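Halton duo Bandale move catalogue to direct sales ahead of second EP

2019-08-10

Electronic rap duo Bandale have taken their back catalogue off two free streaming services and put it up for sale on their own site. The change took effect this week and covers 3 releases recorded in Halton, along with the instrumental versions.
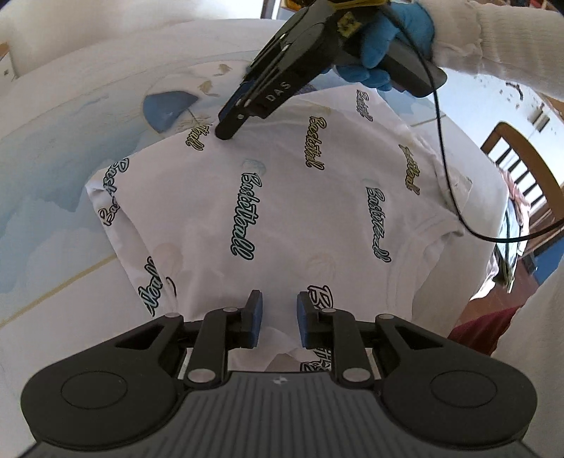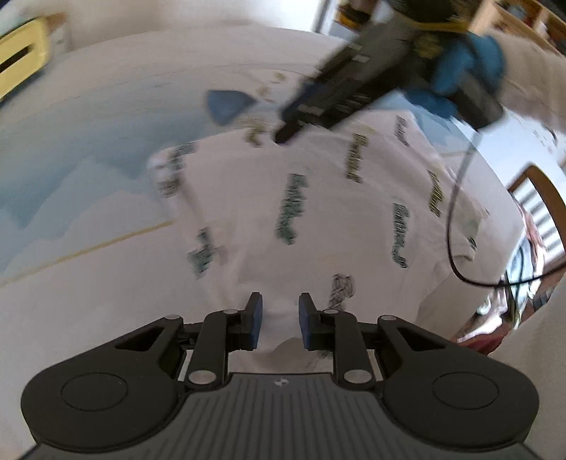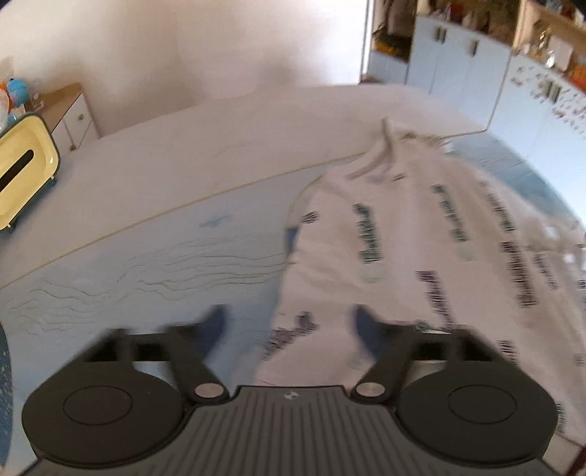
Why would an act with a growing free audience start charging for its music?

Bandale say the free accounts brought in listeners but very little money, and the duo need cash up front to pay for mastering and a vinyl pressing of their second EP, Fallari. Their most-played track had reached 3,540 plays on one service before it was removed. Income from that track over the same period did not cover a single day of studio hire.

Under the new arrangement, each release is sold as a download in lossless and compressed formats. Buyers choose the format at checkout and can return for the other one later at no extra charge. Files carry full credits, tempo and key in the metadata, which the duo left out of their earlier uploads. The instrumentals are sold separately and come with a basic licence for non-commercial mixtapes. Commercial use has to be cleared by email.

Two tracks stay on the free services. One is the single Du, first released in February, and the other is a live version of the same song. Both now link to the shop in their track notes. The duo's mailing list stood at 1,690 addresses when the change was announced, and subscribers received a download code for Du in the lossless format.

Fallari has six tracks and was mixed in a home studio on a pair of nearfield monitors, with vocals recorded in a rented booth. The programming favours short, heavily gated drum samples and a detuned sub-bass line that carries most of the melody. Vocals sit lower in the mix than on the first EP, and the pitch correction that coloured much of that record is used on one chorus only. The closing track drops the drums for its last two minutes and ends on an unprocessed tape loop.

The vinyl edition is limited to 200 copies, cut at 45 rpm on a 12-inch disc with three tracks per side. It was mastered separately from the digital version, with the low end summed to mono and less limiting overall. Orders open once test pressings have been approved. The download will go on sale the same day, and vinyl buyers will get it as part of the price.

No tour has been booked. A launch set in Halton is planned for the week of release, with the venue and ticket price to be posted on the duo's site.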